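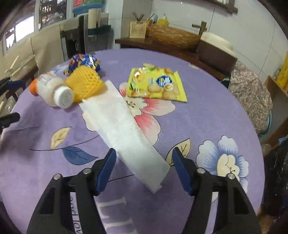 Harkex hand-held gripper

Maker: Dridomari
Order code: Harkex H, hand-held version
Also sold as: Harkex A, arm-mounted version
Status: in stock, both versions
Page last checked: 2021-05-08

What it is

The Harkex is a two-finger gripper for light household and workbench objects. The H version is held and worked by a person. The A version bolts to a robot arm and has the same fingers, the same pads and the same opening, so a task tried by hand can be tried on an arm afterwards with nothing changed at the business end.

Most buyers want to know whether a machine can clear a kitchen table, sort a bench or put shopping away. The H version is a cheap way to get part of the answer. If a person cannot pick up an item with these fingers, an arm using the same fingers will not manage it either. If a person can, the remaining problem is one of seeing, planning and control, and that is still a large problem.

Fingers and pads

The fingers are black, with openings cut through the body to save weight and leave a better view of the object. Each carries a dark blue pad on its inner face. The pads give slightly under load and wrap a little way round a curved surface. They are held on separately from the fingers and can be changed at the bench with the key supplied. Clean them with a damp cloth and mild soap. Grease is the usual cause of slipping, and a pad that has picked up crumbs or flour will let go of smooth plastic well before its rated load.

Do not use solvent on the pads. It hardens the surface and there is no way to bring it back.

What it can do on a table today

The notes below come from our own table-clearing work with both versions. The A version made 1,952 attempts on mixed kitchen items between the start of March and the writing of this page. We have graded the results in words, as the figures shift a good deal with lighting and with how the table is laid.

Bottles and cans: good. A small upright bottle is the easiest thing we ask for. A bottle on its side is harder, mainly because it can roll when the first finger touches it. Come down with one finger on each side of the body and close slowly. Cans hold well at any angle so long as the pads meet near the middle. Full ones sit closer to the limit and should be taken lower down.

Cartons and boxes: good if they fit. Check the narrow side first. An arm that approaches a carton on its wide face will push it across the table, and the present planning software does this more often than we would like.

Snack bags: fair. A full bag has to be pinched at a seam or a corner. Gripping the middle crushes what is in it, and with biscuits that matters. A flat bag lying on cloth needs an edge lifted before there is anything to hold. People do this without thinking. The arm needs a separate motion for it, and that motion fails often enough that we do not include it in the standard set.

Foam fruit nets: fair. They squash, they weigh next to nothing, and they spring back into a different shape. The pads hold them well once closed. The difficulty is for the camera, which sees a mesh with the table showing through and is unsure where the object ends.

Paper towel and tissue: poor on an arm, fair by hand. A single sheet is thin enough to see a pattern through, so the same camera trouble applies. The fingers also tend to take a fold of the tablecloth along with the sheet. Crumpled paper is much easier than flat paper.

Leafy vegetables: poor. Stems can be gripped as a bunch. Loose leaves fall out, and a force that holds the stems will bruise the leaves. We do not recommend either version for produce that is going to be sold.

Tablecloths

Several customers test on bare desks and are then disappointed in a real kitchen. We advise testing on a patterned cloth from the beginning. Printed flowers and lettering are read as objects by some vision software, and the arm will go down and pinch a petal. Textured cloth drags and bunches up as well. Clamp or tape the cloth at the rim before a long run, and take the clamps into account when setting the arm's limits, as they stand higher than the table top and a finger can strike them.

Elvira Tamayo ran most of the cloth tests for us. Her advice is to leave the packaging in. A table with wrappers, nets and half-folded paper left on it is what the machine will meet in use, and a tidied test says very little.

Working the H version

Hold the grip with the fingers pointing away from you and squeeze to close.

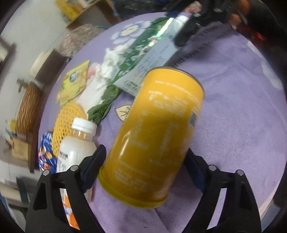 Squeeze only until the object stops moving against the pads, then lift. More force than that does little for the hold and makes thin cans dent. New users nearly always grip too hard at first and settle down after a short spell of practice.

Keep the wrist loose. A tilted object is fine and is often easier to set down than one held dead straight, but an open bottle should be kept upright for obvious reasons. If the object turns between the pads, put it down and take it again nearer its middle. Chasing it with more pressure tends to fire it across the room.

For recording work, move at the pace you would expect of an arm. Fast hand movements blur the view and cannot be repeated on the A version anyway.

Specification

Number of fingers: two
Rated load: up to 1,000 g, clean pads, dry object
Weight, H version without camera: 700 g
Pads supplied: 3 pairs, dark blue
Finger colour: black
Use: indoors, dry
Not for: hot pans, glassware, blades, live animals

In the box

Gripper, assembled
Pads as listed, one pair fitted
Pad key
Printed instructions
Record sheets for object tests

The camera, camera mount, robot arm and table clamps are sold separately. Clamps from any hardware shop will do.

So can it do the chores?

Some of them, slowly, and with a person nearby. An arm with a Harkex A will take bottles, cans and boxes off a kitchen table and put them in a crate at a pace that most people would find hard to watch. It will leave the paper and it may leave the bags. It will not wipe the table. We would not sell it to a household as a labour-saving device, and we have turned down orders placed on that basis.

On the shop floor the answer is better. Parts bins, packed goods and returned items come in known shapes, and the table can be kept plain. Rondonuwu has been using the A version for sorting small returns since March. Kaj Hallgrímsson, who set up the line there, reports that soft packs still go to a person, and that the arm is left to rigid packs for the whole shift.

We expect thin and floppy items to stay the weak point for some time. Different pads help a bit. Better cameras help more.

Spares and related items

Pad pair, dark blue
Pad pair, soft, for light packaging
Finger, left or right, supplied with bolts
Hidurine camera mount, fits both versions
Arm adaptor plate, A version only

When ordering a single finger, say which side. Left and right are mirror images and will not swap over. The side is judged from behind the gripper with the fingers pointing away from you.

Returns

Unused goods can be returned in their box. Pads cannot be returned once fitted. For a gripper that no longer closes evenly, check the finger bolts first, then write to us with the order number and a note of what it was holding when the trouble started.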